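Workshop notebook, Inholm -- Saturday, February 10, 2018
Colska arm kit, review unit. Board positioning and square selection.
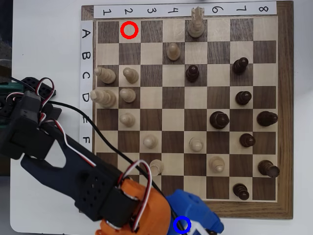 A remark from the other bench was that chess is a poor test for a kit sold for pick-and-place, as the squares are all one size and the pieces stand upright by themselves. A tray of mixed fasteners would say more about the gripper. Noted. The tray comes next week. The board stays for now because it gives named positions and the errors can be written down without a rule.

Set-up. Arm at the lower left of the board, base fixed to the white bench. Letter and number strips are paper, written by hand and stuck along the border: numerals across the top, letters down the left side. They are our own labels and do not follow normal chess notation, so do not try to read the log as moves. Pieces are placed wherever they are useful as obstacles.

Software is the Trendel package supplied on the trial licence (14 days, started when the box was opened, not when the key was entered). Red marker on A2, blue marker down on the blue servo housing. Both positions saved with the session. The Trendel manual gives colour settings for the markers but says nothing on what happens when two overlap. To ask.

Method for the main run:
- home the arm, wait for it to settle
- select a square by letter and number
- approach from above with the gripper open, stop 30 mm over the board
- note the square under the jaw tip, then home again

Full run is 50 approaches. Gripping is left out until the approach figures are in.

Observations so far, from the dry moves:

1. Wiring. The servo leads stand out from the brackets in loops and a thin black cable lies over the near squares, between pieces. With the kit as supplied there is no clip or sleeve for it. A pawn on F5 is close enough to be dragged if the cable tightens. Fit ties before the main run and record the arm with and without them, as the extra stiffness may alter the settling time.

2. Reach. Row A is the far side for this mounting. The tall light king on A5 will need more clearance than the pawns. Raise the travel height for any path that crosses it. The package has one global travel height, which slows everything else down.

3. Near rows. The arm covers the lower left part of the board and the end of the letter strip with it. Anything in that corner has to be checked by eye from the other side of the bench.

4. Gripper. Black printed part, long jaw, curved cutout in the fingers. Shape looks suited to round stems. No pads supplied. Try a strip of heatshrink on the inner faces before deciding whether to order the Colska pad set.

5. Speed. Settling is roughly 600 ms after a long move at the default speed, less on short ones. Timed from the log, so it includes whatever delay the package adds.

The Pickering site wants a yes or no on the kit before the licence lapses. Current position: mechanical side acceptable for training use, cable handling poor, software undecided. If the answer is yes, order through Pickering and ask for the longer leads.

To do: ties, second travel height query to Trendel, photograph the base screws, clear rows G and H for the first ten approaches.

Inholm Workshop Notes | Contact the bench | Copyright 2018 Inholm | Back to top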